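4.2 Picking from clutter: two finger sets, one basket

I'll admit I went into this part rooting for the long fingers. Dzintra Rimkutė and I had used them for most of the Watar work, and I didn't see why balls and blocks would be any harder! So we ran 600 picks with each set, same red-and-black arm, same controller, same wire-mesh basket of toys, cans and cloths, with three open-holed boxes beside it as the drop targets.
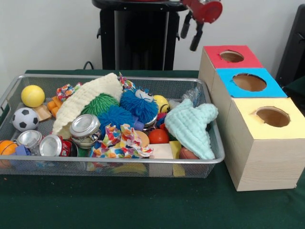
Figure 3. Setup for the clutter trials, with the basket, the three boxes and the gripper.

The short fingers (the Priedītis pair) closed faster and lost fewer balls, which I did not enjoy writing down. Out of their 600 picks, 60 failed. The long ones failed 188 times, and a good chunk of that was cloth: they'd pinch a fold of knit together with the thing we wanted and drag both up. Karim Abdelaziz thinks a lower closing force would fix it, and he may well be right.
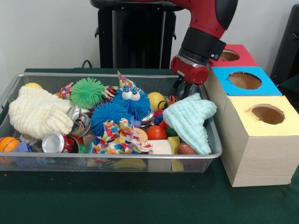 We also left the wrist angle alone for both sets, pointing straight down, and I keep going back and forth on that. A tilted approach would probably help along the rim (Jaanus Lepik tried a few by hand at Stetden and liked them), but then we'd be tuning two things at once. The tilt runs are in Section 5.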